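Ressort: Technik & Haushalt | Lesezeit: 4 Min.

Ein Hemd falten. Klingt nach nichts. Bei Kettunen haben sie damit den ganzen Winter verbracht, und im März stand dann alles still. Ein Fehler, den man erst für Pech hielt, dann für Schlamperei, dann für Software. War keins davon.
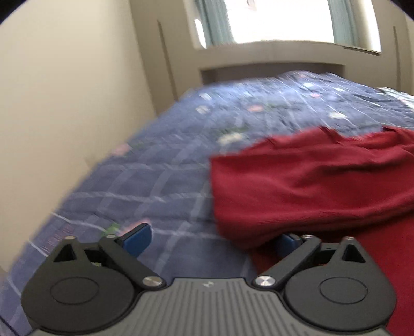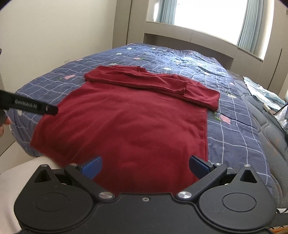 Rotes Textil, blaue Fingerpads, karierte Decke: Greifer über dem Bett.

Der Reihe nach. Trerurholm heißt das Projekt, Wäsche falten in echten Schlafzimmern statt im Labor. Handgeführte Greifer, die Bewegungen werden aufgezeichnet, daraus soll später ein Arm lernen. 1845 Durchgänge waren geplant. Ärmel rein, Saum hoch, umschlagen, nächstes Teil.

Dann die Auswertung. 200 Durchgänge am Stück angeschaut, an einem Donnerstag, bis abends halb zehn. Bei 79 davon hatte der Greifer nicht nur den Saum erwischt, sondern die Decke darunter gleich mit. Zieht man dann, kommt alles mit, Hemd, Decke, was eben draufliegt. Auf dem Video sieht das manchmal sogar gut aus. Der Stoff geht hoch, die Falte sitzt halbwegs, die Automatik schreibt "erfolgreich" dahinter. 97 Prozent Erfolgsquote standen im internen Bericht. Den hat man dann schnell wieder eingesammelt.

Ursache: Spiel im Gelenk. Die Schraube unten am Verbindungsarm löst sich, ein bisschen, man merkt es mit der Hand kaum. Die Pads schließen schief, eins taucht tiefer ein als das andere. Auf dem Tisch völlig egal. Auf einer Matratze, die nachgibt, eben nicht. Das Pad drückt sich ins Weiche und nimmt die nächste Lage auch noch mit.

Asard, der Werkstattpartner, hatte auf Kalibrierung getippt. Zwei Wochen neu kalibriert, nichts. Lolton, zuständig für die Auswertung, wollte die Schwelle für die Griffkraft runtersetzen. Hat geholfen, aber dann rutschte das Hemd raus. Gefunden wurde es am Ende beim Putzen, Pads ab, Flusen raus, und der Arm wackelte.

Ist das ein Sicherheitsthema? Auf dem Bett eher nicht. Kettunen sieht es trotzdem so und hat den Vorfall so eingestuft. Ein Greifer, der mehr packt als er meldet, kann auch ein Ladekabel mitnehmen. Oder einen Finger, wenn jemand nebendran den Stoff glattstreicht. Passiert ist nichts dergleichen.

Seitdem: Schraubensicherung, Sichtprüfung vor jeder Schicht, Hände weg solange die Pads schließen. Und gezählt wird ein Griff erst wenn auch die Unterlage liegen bleibt. Die alten Aufnahmen werden nochmal durchgesehn, von Hand. Das dauert.

Diese Website verwendet Cookies. Mit der weiteren Nutzung stimmen Sie dem zu. Einstellungen | Akzeptieren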